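## 4. Moving saved articles from Wollero to Zollus

Wollero accounts were transferred to Zollus following the change of ownership announced in August. Saved articles, tags and highlights do not move until the account holder starts the import described in this section. Reading lists shared with other people are covered separately in section 5.

The procedure applies to the desktop application, version 2 or later, and to the browser extension. It cannot be started from a telephone, although progress may be followed there once the import is running.

### 4.1 Before you begin

Make sure that you have the following to hand:

- the e-mail address and password used for your Wollero account
- a Zollus account, whether new or existing
- at least 400 MB of free space on the computer
- a connection to the mains if you are using a laptop with a large library

Organisations whose accounts are managed centrally, including all De Haan staff accounts, must obtain an import code from their administrator. The code is made up of letters and figures and remains valid until it has been used.

> **Caution:** Do not close your Wollero account before the import has finished. Closing the account removes the stored copies of articles, and these cannot be recovered by the support desk.

### 4.2 Exporting the library

1. Sign in to Wollero in a desktop browser.
2. Open **Settings**, then **Account**, then **Your data**.
3. Select **Prepare export**. Leave **Include archived items** ticked if you wish to keep articles you have already read.
4. Wait for the confirmation message. Large libraries may be divided into several files, each numbered in order.
5. Download every file to the same folder. Do not rename them or open them in a spreadsheet program.

**Note:** The export link expires once all files have been downloaded. If a download fails part of the way through, return to **Your data** and select **Prepare export** again.

Articles saved from behind a subscription are exported as links only. The text of such an article will appear in Zollus after you have signed in to the publisher's site through the built-in reader.
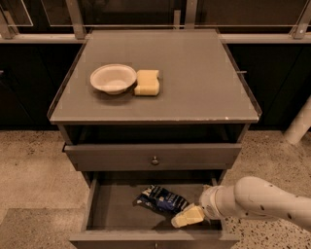
### 4.3 Importing into Zollus

1. Open the Zollus application and sign in.
2. From the **Library** menu, choose **Import from another service**.
3. Select **Wollero** from the list. If it is not shown, update the application and restart it.
4. Enter your import code, if you were given one. Otherwise leave the box blank.
5. Choose the folder that contains the export files and select **Check files**.
6. Review the summary. It gives the number of articles, tags and highlights found, together with any items that could not be read.
7. Select **Start import**.

You may continue to read and save articles while the import is running. Avoid editing tags during this time, as changes may be overwritten when the matching tag arrives from the export.

A library of some 182 articles is normally imported within a few minutes. Articles with many highlights take longer than plain text.

> **Caution:** Run the import on one computer only. Starting it on a second computer with the same files will create duplicate entries.

### 4.4 Tags and folders

Zollus does not use nested folders. A Wollero folder named *Recipes* containing a folder named *Bread* becomes two separate tags, both of which are applied to the articles inside.

Tags that differ only in their use of capital letters are merged. To keep them apart, rename one of them in Wollero before preparing the export.

### 4.5 If the import stops

| Message | Action |
|---|---|
| File missing from set | Check that all numbered files are in the folder, then select **Check files** again. |
| Code not recognised | Ask your administrator for a new code. |
| Error 152 | Sign out of Zollus, sign in again and choose **Resume import**. |
| Not enough space | Free some space on the computer and choose **Resume import**. |

Articles already imported are kept when the import stops. **Resume import** continues from the last complete article.

If the message is not listed, save the import log from the **Help** menu and send it to the Kaldale support desk. Requests concerning managed accounts should be marked for the attention of Hanneke Kuipers; all others are handled by Jelle De Bruijn. Please remove private article titles from the log before sending it.

### 4.6 Removing the old extension

After checking your library, remove the Wollero extension from each browser in which it was installed. The two extensions share a keyboard shortcut, and pages may be saved to the wrong account while both are present.

Section last revised: November 2025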